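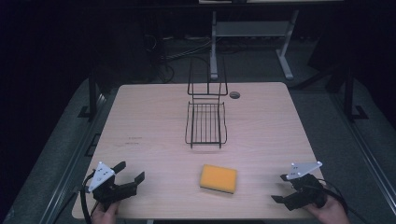

Print | Email this page

Search tickets Search Advanced

Trorngate Support / Monti handheld grippers / Ticket 835

Status: Solved
Site: Estanico, bench 7
Opened: 24/05/2024
Task: sponge to dish rack, two hands

Problem
Left gripper drops out of tracking partway through an episode. The Drernedora recorder keeps writing but the left pose freezes, then jumps when the marker is picked up again. Of the last 64 episodes, 20 were rejected at the import check, all for the left side. Right side is fine.

Tried so far
- Restarted the recorder. No change.
- Swapped the left and right cables. Fault stayed on the left.
- Wiped the marker plate and checked it was screwed down square. No change.
- Re-ran the head camera calibration. Passed, fault still there.

Reply from support
Please send one rejected episode with the raw video from both grippers and the head camera. Also check the exposure setting. Auto exposure was switched on by default in the April release and it can wash out a white plate over a pale bench. 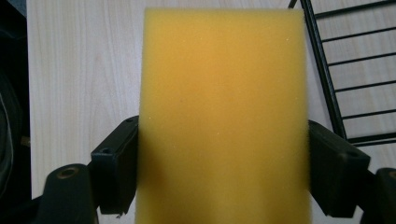
Can we keep the wrist video from the rejected episodes if the gripper footage itself is clean?

Only for training the vision part. Without a good pose for the left hand the episode can't be used for actions, so tag it "video only" and leave it out of the main set.

Update from site
Auto exposure was on. Fixed it at the old value and recorded a new batch with the same sponge and rack. No freezes on the left. One episode was rejected for a late start, which was operator error.

Resolution
Exposure locked on the head camera profile. Rejected episodes retagged and the colour check redone on both grippers. The other benches on the April release need the same change before their next session.

This site uses cookies to remember your settings. Accept | Manage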